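4. Recording and replaying the desk-tidy task

I'm assuming you've finished section 3 and both arms home without complaining. If they don't, go back, because nothing in this section will fix that for you (I've tried!).

A quick word on what we're testing. Our method, Pirkar, learns from short demos and picks out the moments where the gripper is close to letting go of something. We call those the release windows, and they get extra weight in training. The baseline, Wiso, treats every moment the same. You'll be running both on the same recordings, so please don't re-record between them.

1. Start the Jukier recorder and wait for both wrist views to come up. Mine takes a while on the first launch of the day.

2. Load the demo set. You should see 1,199 demos in the panel. If you see 819, you've grabbed the older set from March, before Raelene Merrick added the two-arm ones.

3. Run the filter. It tosses demos with dropped video, and you should end up with 902. Write that number in the run log anyway!

4. Train Pirkar first, then Wiso, with the same seed. I usually kick this off Thursday evening and go home.

5. Load the Pirkar checkpoint and set replay speed to half.

CAUTION: Keep your hands off the table while the arms are live, even at half speed. Hit the stop button first, then reach in.

6. Put out the organizers and the loose items, press Replay, and watch the approach to the drop. 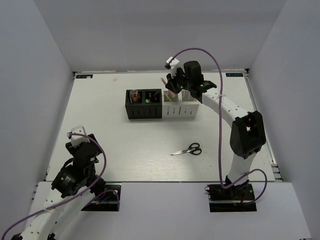

The release window is the piece I'm proudest of, and it's also the one you'll have to tune. It opens when the held item gets near the rim of a compartment, and how near is up to you (the setting is called rim_gap, default 2). Long skinny things are the fussy ones. With the pink one held at a slant over the white organizer, it's the lower end that matters, so measure rim_gap from there and leave the fingertips out of it. I spent a good week measuring from the wrong place, and my plots looked terrible.

Note: Check the slack in the purple cables before each batch. You want enough for the wrist to turn freely, with the ties still holding them to the links.

7. Save the replay under the Núñez folder, then repeat steps 5 and 6 with the Wiso checkpoint.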